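Bellgate dish-sorting cell

The Bellgate dish-sorting cell (most of us just say "the Bellgate") is a single-arm robot station that moves clean tableware from mixed piles into sorted stacks. It was put together by the Dollow workshop from an off-the-shelf arm and a control box made by Ranix, and I've been the one looking after it since March, so a good part of this article comes from my own notes. If you run a sister cell and yours behaves differently, please add to the page!

Layout

The cell doesn't have a fixed bench. Dishes are set out low down, in basins and on trays, and the arm reaches in over them. Bowls and plates go on a tray, spoons go in a basin with a wide rim, and anything small gets its own container so it can't slide under a plate. I like to keep the bowls close to the arm, where the reach is short and the wrist doesn't have to twist so much.

Gripper

The gripper closes on the rim of a dish, one finger inside and one outside. The finger plates are the part that wears, and they're also the part you'll spend most of your time on. Each plate is held by 2 small screws. Take them out evenly, a turn on one and then a turn on the other, or the plate cocks sideways and chews up the hole (I did this in my first week and had to wait for a new plate from Ranix). Wipe the seat behind the plate before you put it back. A crumb in there is enough to tilt the finger, and then every bowl comes up crooked.

The cables hang free under the arm, and they need some slack. After any work on the wrist I move the arm by hand through its whole reach and watch for the spot where they pull tight. Tape is fine for marking a position on the arm, but please don't use it to hold a cable down for good.

Rim check

After a plate change the cell needs a rim check, which is a slow approach to the edge of one bowl at low speed. The routine we use is usually called the Mykhailiuk routine, after the name on the old setup file, and it goes bowl first, then plates, then spoons. Bowls are the forgiving ones. If the gripper can't find a bowl rim cleanly, there's no point going on to anything flatter.

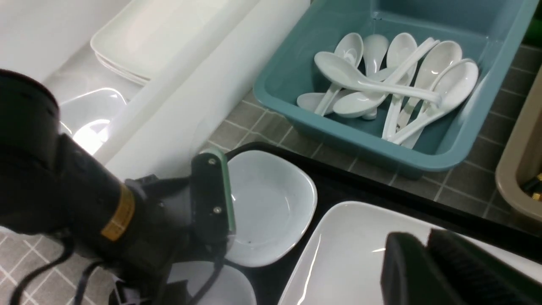 Gripper at the left rim of a white bowl on the black tray, with eight soup spoons in the teal basin behind.

What I look for at this stage is whether the finger meets the rim square. If it leans, I back the arm off, loosen the screws a touch, reseat the plate and go again. It's usually 2 tries for me, sometimes more on a bad morning. Glossy dishes can throw off the wrist camera as well, so if the approach stops short for no reason I can find, I turn down the lamp over the cell before I start blaming the hardware.

Spoons

Spoons are the hard part, and everybody who has worked with the cell will tell you so. They nest, they cross over each other, and the handles point every which way. We keep the pile to 8 at most. With more than that the arm tends to pick up a pair, and the second one drops somewhere on the way over. Giving the basin a gentle shake between runs helps a lot (and it's oddly satisfying).

Routine care

The finger plates get looked over every 300 picks, and I log that in the notebook on top of the control box. The wrist camera gets a dry cloth at the start of the day. Dollow's own sheet also asks for a joint check each month, with the power off and the arm resting low. I do mine after lunch, when the cell has been idle for a while and I can hear the joints properly as I move them.

See also: Dollow workshop; Ranix control box; Mykhailiuk routine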